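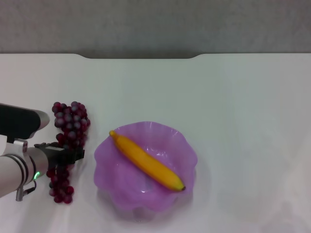
Rira says it's the cable, swap the cable, done. Well I swapped it and the gripper still quits on me so now I'm asking here.

Setup first. One arm on a white bench, two-finger gripper, pick and place into a bowl. Banana goes fine. Grapes don't. Arm gets to the bunch, fingers are right there on it, and then one of these happens:

- closes normal, lifts, good
- closes part way and stops, arm waits, then times out
- doesn't close at all, and the log says gripper not responding

Light on the forearm stays green the whole time. So the arm thinks everything is ok?? The thin wire on the underside of the forearm is the one I changed. Same brand, bit longer than the old one becuase that's what they had at Telia. It hangs a bit.

Usually starts after 11 picks or so many that I stopped watching, no real pattern. Worse at the end of the day. Reboot clears it. I've re-run the finger calibration, cleaned the fingers, lowered the grip force, raised it again. Timeout is 300 ms if that matters, I didn't set that, it came that way.

Bench is used every day so I can't have it in pieces for a week. What would you check first?

– benchtwo

---

**oldsolder**

Longer cable. That's where I'd look, before anything in software.

A green light on most arms only means the arm has power and no joint fault. It knows nothing about the gripper if the gripper talks over its own wire. So ignore it for now.

You have a plug hanging off the underside of a forearm that turns. Every time the wrist goes round, the slack swings and tugs the plug sideways. New cable or old, a plug that gets tugged will go loose, and a longer one has more weight to swing. Grapes are probably a lower reach or a different wrist angle than the banana. Compare the two poses and see which way the wire gets pulled.

What I'd do, power OFF for the first part:

1. Push the plug in, then tighten the collar by hand. If it has a collar. Some just push in, and those are the worst.
2. Look at the socket on the arm side with a flashlight. You're after a bent pin or one sitting lower than the others. A new cable won't fix a bad socket.
3. Make a small loop by the plug and strap it to the forearm so the strap takes the pull. Hook and loop strap, no zip ties, they bite into the jacket.
4. Leave enough slack for full wrist turn. Jog it slow both ways and watch the wire, not the fingers.
5. Arm parked, hands clear of the fingers, run open/close over and over. Then have someone on the stop button while you nudge the wire with a wooden stick. If it drops out when nudged you've found it.

Also check the screw on the little bracket on top of the forearm, where the gripper mounts. Had one back out on ours. The gripper rocked a hair on every contact and that was enough to work the connector. Snug, don't lean on it.

Strap it first. Takes 5 minutes.

---

**Phùng Automation bench**

Had the same with soft items at our Jokdale shop. Not saying the cable is fine, do what's above, but there are two different faults in your list and you are treating them as one.

"Not responding" = comms. Wire, plug, socket, power to the gripper.

"Closes part way and stops, then times out" can be something else. On hard items the fingers hit, force jumps up, gripper reports "holding", everybody happy. On a bunch of grapes the fruit gives and rolls, force creeps up slow, and the "holding" message comes late or never. With a 300 ms timeout the arm gives up before the grip is settled. We went to a longer wait on soft stuff only and left the rest alone.

So:

- give grapes their own grip profile, slower close, low force
- longer timeout in that profile only
- log finger position at the moment of the timeout. If it's different every time, thats the fruit moving. If it's the same spot every time, look for dirt or wear in the finger slides
- move the grip point. Come in on the wide part of the bunch, the thin end just slides away

Worse late in the day could be heat in the gripper motor. Put a hand near it (not on it, and stopped) after an hour and after 5 hours. If there's a temperature value in the log, even better.

Don't change it all in one go or you won't know which one did it.

---

**kx_line**

mine did this, was firmware. update it

---

**benchtwo**

Collar on the plug was loose, finger loose, I only did it up half way when I swapped. Strapped the wire Sunday and haven't had "not responding" since. Part-way close still there on grapes. Trying the seperate profile next, will post the position log when I have enough of it. Firmware is already current.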